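Zovness Club Kettle Set
README, last touched in June

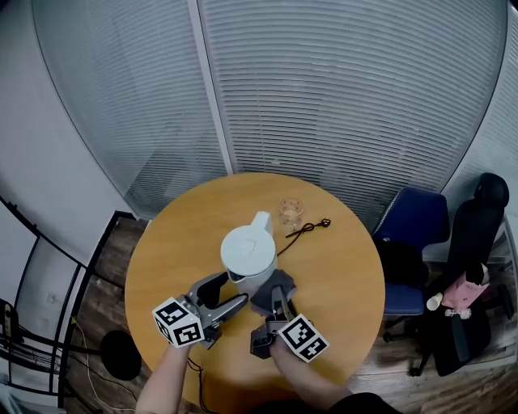 Kettle task, both hand-held grippers in use, with the right one at the base of the kettle.

Hello and welcome! These are the tabletop recordings our student robotics club made for the Stedach challenge, and we're really happy to share them with other clubs (beginners very much included). There are 528 clips from 31 sessions, all recorded by members holding the grippers themselves – Godelieve Boersma and Gijs Mulder did most of the kettle ones, usually on a Saturday.

What's in the folders
clips/ has the video, one folder per session
poses/ has the gripper tracks, taken from the marker cubes
notes/ has our session logs, typos and all

Please keep the 50 clips listed in holdout.txt for testing only, so we can all compare scores fairly. Sessions one to three use an older naming style – sorry, Bram Kuipers is still working through them!

Questions go to Bláthnaid Foley, who loves getting mail about this.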